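Threads > Home & Laundry > Saved

Home Explore Messages Lists Profile

1/ I quit using my dryer in January and I have opinions now, so settle in. This is going to be long and it is 100% about drying clothes indoors in a small place.
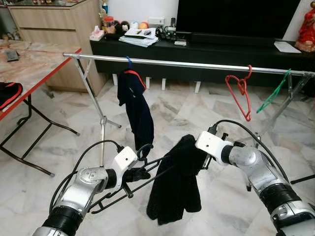 2/ WHY I STARTED

The dryer in our building is shared, it lives in the basement, and it ate a sweater my aunt knit me. Ate it. Went in a medium, came out fit for a doll. I stood there at 11 at night holding this tiny felted thing and decided I was done.

14 replies

3/ My neighbor Milagros Alvarado grew up in a house with no dryer at all and thought my big announcement was hilarious. She came over, looked at how I'd hung everything and took half of it back down. (She was right about all of it. I'm still a little mad.)

4/ Lesson one from Milagros: shake everything. Hard. Like you're angry at it. I used to pull a shirt out of the washer in a wad and drape it and then wonder why it looked like a road map. Two good snaps and most of the wrinkles are gone before it ever dries.

5/ Lesson two: space. I was cramming a full load onto one rack with everything touching, and it took two days and smelled like a pond. Now I do smaller loads more often and leave a hand's width between things. Towels go on the outside because they're the slowest.

6/ Shirts and dresses go on hangers, and the hangers go on the rack or the shower rod. You skip that line across the belly you get from folding a shirt over a bar, and when it's dry you walk it straight to the closet. No folding!! This alone changed my life.

300 likes

7/ Wire hangers are fine for light stuff. For anything heavy or stretchy they leave those little shoulder bumps, like you've got tiny wings coming in. Sweaters go flat on a towel, always. I say this as someone who has already lost one sweater and can't take another.

8/ OK black clothes. I wear a lot of black and I used to get so much fading. Turn them inside out, wash cold, keep them away from the sunny window. I had a pair of black jeans turn a sort of sad brown down one leg because that leg got the afternoon sun for a whole summer. One leg!

9/ Somebody's going to ask about stiff towels so let me get ahead of it. Yes, they're crunchy. I've come around to it. Hamdia Gudeta told me to use less detergent and it did help a lot - I was using maybe double what I needed, and the leftover soap was half the crunch.

22 replies

10/ Hamdia also swears by a splash of white vinegar in the rinse. I tried it for a month and couldn't tell the difference, and my roommate Bezawit asked who was making pickles. So that one's up to you.

11/ AIR. If you take one thing from this thread, move the air. I point a cheap box fan across the clothes (low setting, a few feet back) and jeans that used to need a day and a half are ready by the next morning. Crack a window too if it isn't pouring outside.

12/ If your windows fog up when you've got laundry out, that's water that has to go someplace, and you don't want that someplace to be the wall behind your couch. Ask me about the wall behind my couch. Don't, it's fine now, I scrubbed it and moved the couch.

13/ Timing! I wash at 7 in the evening, hang it all while something dumb is on TV, and it dries overnight while I'm not tripping over it. Before, I'd start a load in the morning and have wet socks in the middle of my whole day.

14/ Socks, by the way. Hang them by the toe, in pairs, next to each other. It takes maybe one extra minute and then you aren't sitting on the bed later playing the matching game. Bezawit thinks this is unhinged. Bezawit also owns nine single socks.

1,000 likes

15/ Stuff I still take to the basement dryer: the big comforter, and sheets if company's coming the same day. I'm not a saint. A wet comforter indoors is a three-day houseguest.

16/ A few people asked if I'm saving money. A bit? The machines downstairs are coin-op so I notice it in quarters more than anything. My quarter jar used to be empty all the time and now I can't close the lid. Mostly my T-shirts are lasting longer, and there's way less lint on everything.

17/ Next thing I want to figure out is a ceiling rack, the kind on a pulley that you hoist up out of the way. Our ceilings are high enough but we rent, so I have to ask before I drill anything. If you've put one up in a rental tell me how you talked your landlord into it - and does it drip on you??

3,698 views 41 replies Share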